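Zostley Lantern Walk: Street Host's Handbook

Section 4. Setting up your stop

By now you should have had your host pack and a phone call from Noreen Lynch, who looks after the route. If one or other hasn't reached you, please ring before you start on this section, because the stop number on your pack decides which side of the road you'll be using and it's a nuisance to move everything across at dusk (I've done it, in the rain, with a tureen of soup).

A stop is simply a place where walkers pause, look at your lanterns, hear a tune or a story if you have one to offer, and go on their way with something warm inside them. Last July's trial walk taught us that people linger much longer than you'd expect, so do leave more room than seems sensible.

4.1 Choosing the spot

1. Stand at your gate and look both ways. Walkers will come from the Thongdee Bakery end and leave towards Soto Lane.
2. Find a stretch of pavement or front garden where a pushchair and a wheelchair can pass each other comfortably.
3. Check for low branches. Lanterns on poles are taller than you remember.
4. Have a word with the neighbours on both sides, even if they aren't taking part. A small plate of something sweet goes a long way!
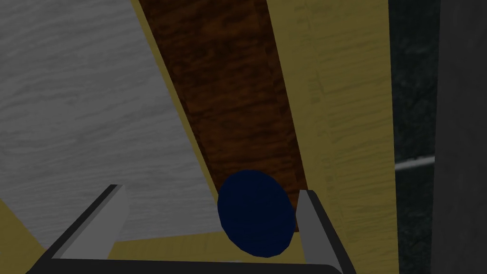
Once you've settled on the spot, mark the corners with chalk and leave it for a day. You'll soon see whether the delivery vans, the school run or next door's wheelie bins have other ideas, and it's far easier to rub out a chalk line than to shift a finished display.

Note: Hosts on the bend by the chapel should keep everything behind the garden wall. The band needs the whole width of the pavement there.

4.2 Hanging the lanterns

1. Unfold each lantern slowly, holding the top ring. The paper softens if you warm it in your hands for a minute first.
2. Clip in the battery light and switch it on before hanging. Doing it afterwards means standing on a chair with your arms over your head.
3. Run the cord at least 190 cm from the ground at its lowest point.
4. Hang the biggest lantern in the middle and work outwards, leaving a good hand's width between neighbours.
5. Step across the road and look. Adjust anything that droops.

Caution: No candles or tea lights inside any lantern, please, including the glass ones you may have at home. Your pack has plenty of battery lights.
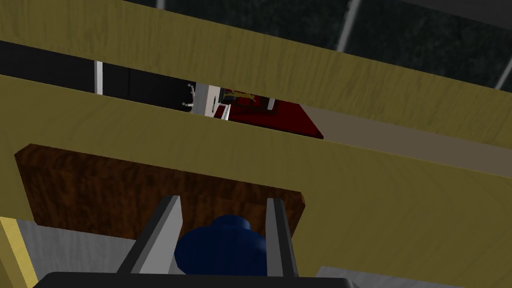

Families often like to put out a display of their own, and it's one of the nicest parts of the evening. We've had grandmothers' embroidery, a whole orchestra of clay birds, and the year Xiomara Nguyen-Tran brought her father's puppets, we could hardly get the walkers to leave. Anything sturdy will do for a shelf. If you're painting or staining boards for the purpose, a mellow yellow like the planks just shown, with the grain still showing through, is very kind to small coloured things by lamplight. Keep glass and anything precious towards the back, and put a name card beside each piece so that visitors know whom to ask about it.

4.3 Food and drink

1. Set your table at the leaving end of the stop, so the queue doesn't block the lanterns.
2. Allow for around 360 cups over the evening. The bakery lends urns to any host who asks.
3. Write out what's in each dish, with nuts, sesame, egg and shellfish in large letters.
4. Put the bin where people finish eating, a little way further along.

Caution: Tape down any cable that crosses a path, along its whole length.

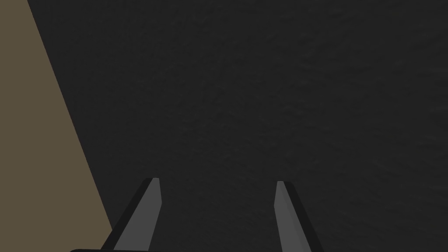 Reading time for the rest of this section: 2 minutes

4.4 On the night

1. Be at your stop by 6 pm, with the lanterns lit and the kettle on.
2. Wear your sash, so that the stewards can pick you out.
3. When you hear the first drum, dim your porch light. It makes such a difference to the colours.
4. Wave the walkers on gently once the second drum sounds. Another group will be close behind.

Note: Very young children can find the drums rather loud. Stop 19 is the quiet stop, with cushions and no music, and you're welcome to send families there.

4.5 Packing away

1. Switch off every light and take out the batteries before folding.
2. Let damp lanterns hang indoors overnight.
3. Fold them flat, with the top ring uppermost, and return them in the pack they came in.
4. Drop the pack at the Retora Hall porch by the following Sunday. Torn lanterns are welcome too, and go to the mending table.

For the rain plan, turn to Section 5.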